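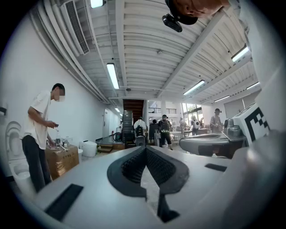 Label trial, March, continued. Outdoor rack came in on Wednesday morning. The question is still which stock and which print to use when the drum store is relabelled, given that the old labels fade, lift at the corners and can't be read from the aisle. The small line codes are the worst. A coarse pattern stands up far better to being turned or partly hidden: the square black-and-white marker on the white body is tilted, with part of it out of view, and its blocks are still plain. I want that sort of block size on the drums, solid black on matt white, with the plain-text number below.

Stocks on trial:

- Istov, coated paper, permanent adhesive
- Irnov, polyester film, acrylic adhesive
- Reinholz, polyethylene film, rubber adhesive

All three printed on the bench thermal transfer printer with the same resin ribbon. Heat setting was left alone between stocks, which was a mistake for Reinholz. It wants less heat and the block edges spread slightly. The spread does not matter at the large size but it closes up the figures 6 and 8 in the small text.

Exposure was 900 hours on the south rack, panels tilted, rinsed with tap water and left to dry indoors before handling. One set of each stock stayed in the drawer as the reference.

Istov: edges brown, face chalky, print itself sound where the coating has held. Lifted from the panel in strips. No use outdoors. Fine for the inside cupboards and cheap enough to keep for that.

Irnov: no visible change in the white. Print intact. Adhesive came away clean from painted steel after warming, left a haze on bare steel that came off with isopropanol.

Reinholz: slight yellowing, print intact, corners down everywhere except on the curved panel, where the stiffer film ought to have been the one in trouble. Checked the panel markings to be sure I hadn't swapped them. I hadn't. 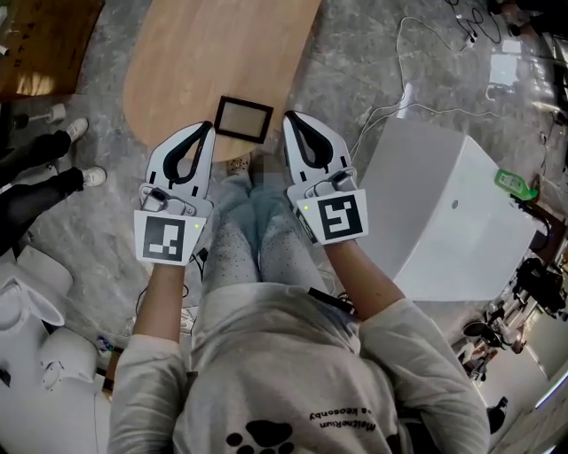

## Rub test

Done dry first, then with a cloth wetted with drum wash, then with white spirit. Same weight on the block throughout, fresh cloth for each strip. Judged by eye against the drawer set under the bench lamp.

1. Dry: no difference between the films. Istov polished up but kept its black.
2. Drum wash: Irnov and Reinholz unchanged. Istov tore.
3. White spirit: Irnov lost a little at the block edges after 7 double rubs. Reinholz softened as a film, so the cloth dragged and the result is doubtful. Repeat with the strip taped down at both ends.

Text size matters more than I had allowed for. A strip that has lost its edges is still fine as a block pattern but the number underneath goes first, and the number is what people in the store read. Proposal is to double the height of the number and drop the department name, which has changed twice anyway.
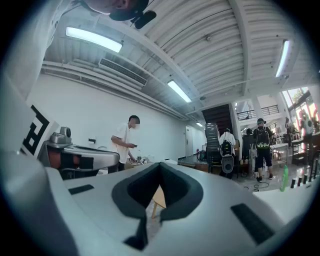 Ida Sperling thinks the rub test is the wrong one to lean on. She would put more weight on cold application, as the Nerkow store is unheated and most relabelling gets done there in winter, with gloves on and the drum wall damp. Her view is that an acrylic will look good on my panels and then slide off a cold drum before it has bonded. She also asked for the number to go above the code, so that a lifted bottom corner takes the code first.

Agreed on both. The number moves up. Cold test to be added: panels in the cold room overnight, labels applied in there straight after wiping, peel at once and again next day. Irnov and Reinholz only.

Stock to order depends on the drum list, currently 2,649 entries, but a fair part of those are empties awaiting collection and should come off first. Stores to send a cleaned list.

To do:

- cold test, 2 panels per film
- repeat white spirit on Reinholz, strip taped
- drop printer heat for Reinholz and reprint the small text
- ask Irnov for the lowest application temperature in writing
- new layout, number on top, no department name

Ribbon nearly finished, spare is in the left-hand drawer – the resin one, the wax is for paper only.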